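The Summer Mat

Ah-rin So loved the day the tile mat came out. It had cost her 2,000 at the Billville market, and it turned her whole bed the color of honey! She spread the laundry right on top of it and started in on the black trousers, waistband first, humming loud enough for the neighbors.

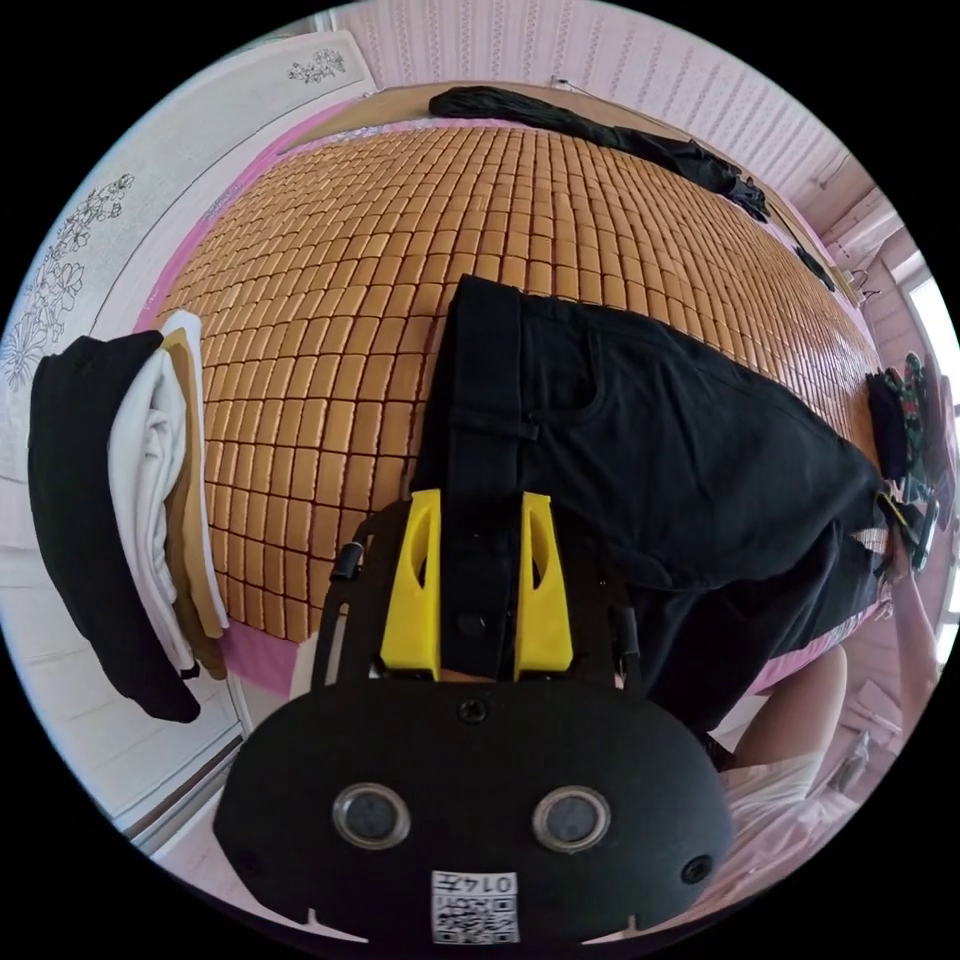 Pink Underneath

"You left the sheet showing," said Young-sook Ahn from the doorway. She was 70 and had opinions about sheets.

"I like the pink!" And she did, that little stripe of it along the edge, and the flowers hanging at the corner (her favorite part, swirls and all).

Young-sook ran her palm over the tiles. "My mother had one of these," she said, and asked where the hangers were.
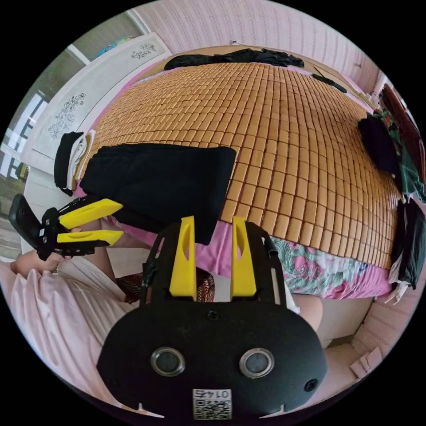 The mat, with the flowered corner hanging down.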